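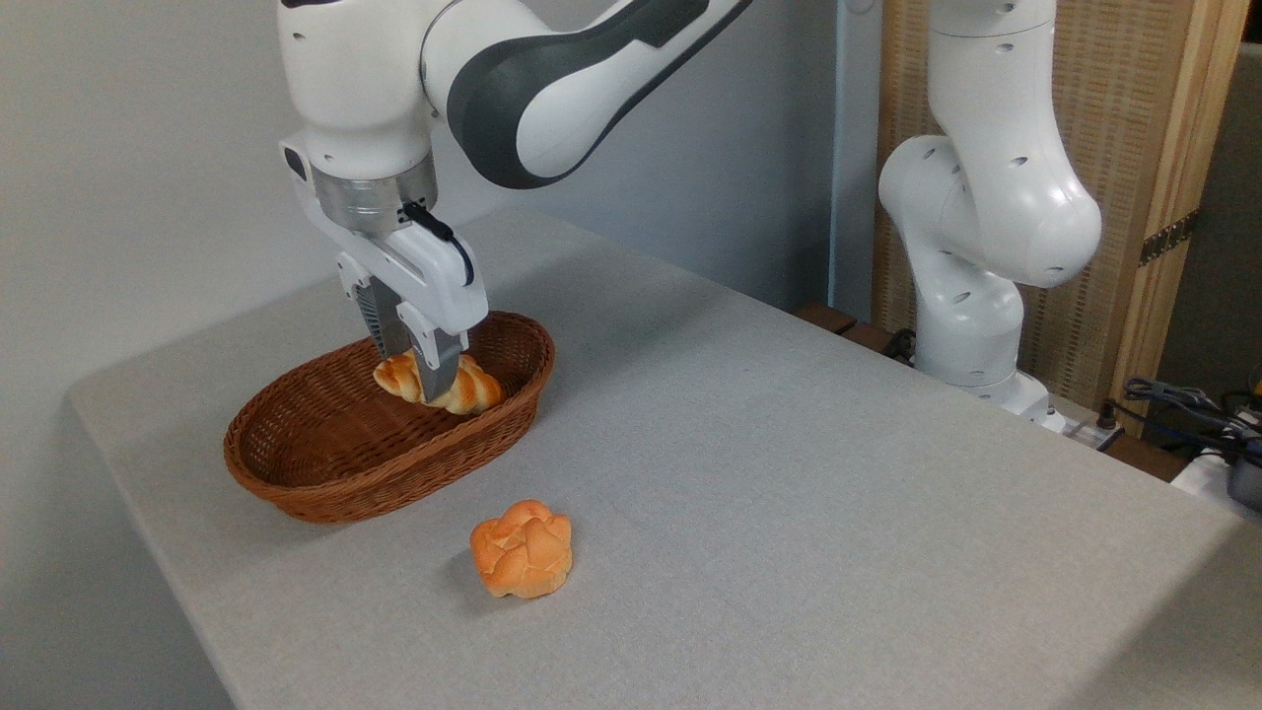

Attachment 1: bread basket with the braided roll, round bun on the table in front

Bread display basket: crumbs on table cover, rolls sticking to weave
Ticket opened by: Florian Cordier
Site: Limedero, bread table
Category: Furnishings and tableware
Priority: Low
Status: Resolved
Opened: October 25, 2025

Problem as reported

The wicker basket on the bread table leaves crumbs and bits of crust on the gray cover. The rolls with a shiny crust also stick to the bottom of the basket if they sit through the morning. When they are lifted out, some of the glaze stays in the weave and the next roll sticks to the same spot. The round buns are worse for crumbs because the top is cracked and pieces drop off when they are handled.

The cover is the light gray one with the felt feel to it. Crumbs do not brush off it the way they brushed off the old tablecloth. They catch in the surface and get pushed in.

What I would like: a way to keep using this basket and this cover. I do not want to go back to the metal tray.

Florian

Reply from Kesov support desk

Thanks for the report. Please answer the following so we can send the right parts.

Is the basket lined with anything now?
How is it being cleaned?
Are the rolls going in warm?
Is the table cover glued down or loose?

Reply from Florian Cordier

No liner. You can see the inside bottom of the basket in the attachment, under the braided roll. It has been used that way from the start.

Cleaning is a shake over the sink at closing and a wipe with a damp cloth. Once it was rinsed under the tap. It took until the next afternoon to dry and smelled a little musty, so we have not done that again.

The rolls come up from the kitchen on a rack. Some mornings they are still warm in the middle. The kitchen says they are cool. I do not agree but I have not measured.

The cover is loose. It can be lifted off, but then everything on the table has to come off too, so it does not happen often.

Reply from Kesov support desk

The sticking is most likely from warm rolls. Steam comes out of the underside, the glaze goes soft, and the weight of the roll presses it into the gaps between the strands. A damp basket does the same thing, so the wipe at closing may be adding to it.

Try these in order and note what changes. Please do one at a time.

1. Stop the damp wipe. Use a dry, stiff brush, the kind sold for vegetables, and brush along the strands, then across. Turn the basket over and tap the bottom with your palm.

2. For glaze that is already in the weave, use a wooden toothpick. Do not use a knife. If it will not lift, hold a barely damp cloth on that spot for a minute, pick it out, and leave the basket upside down overnight with air under it.

3. Leave the rolls on the rack until the underside feels cool to the back of your hand.

4. Put a cloth liner in the basket. Plain cotton is best. Fold it under so it stays below the rim.

For the cover, use a lint roller or a small vacuum with the brush end. Wiping will push crumbs further in.

Log kept at site

Step 1. Dry brushing done at closing. A lot came out, more than expected, mostly from where the bottom meets the sides. No smell the next morning. Rolls still sticking.

Step 2. Picked out the old glaze. It was in the middle of the bottom and came away in flakes. The damp cloth was needed for 2 spots. Basket left upside down on the rack overnight and dry by morning. Rolls sticking less, and only the first ones in.

Step 3. Kitchen agreed to hold the rolls on the rack longer. No sticking on the braided ones after that. Small amount of crumbs still dropping through onto the cover.

Step 4. Steneo cotton napkin folded in half and put in as a liner. It slid around on the first try. Tucked the corners under and it stayed put. Crumbs now collect in the cloth and it gets shaken out at midday. I would prefer the weave to show more, so I may cut one down to cover only the bottom.

Cover. Lint roller works on the flat part. It does not do well along the front edge, where the cover folds down. Vacuum with the brush end got that part clean.

Round buns. These still drop bits of crust wherever they are set down, so they should not be put straight on the cover. We have a Delaunay plate that fits next to the basket and the buns will go on that.

Reply from Kesov support desk

Good to hear. If you cut a liner down, hem it or use pinking shears or the threads will end up in the bread. Wash liners without fabric softener. We have 2 spare cotton liners in the oval size and will put them in with the November delivery at no charge. OK to close?

Reply from Florian Cordier

Yes, close it. Please send the liners in white if there is a choice.

Status changed to Resolved
Follow-up item: 2 oval liners, white, November delivery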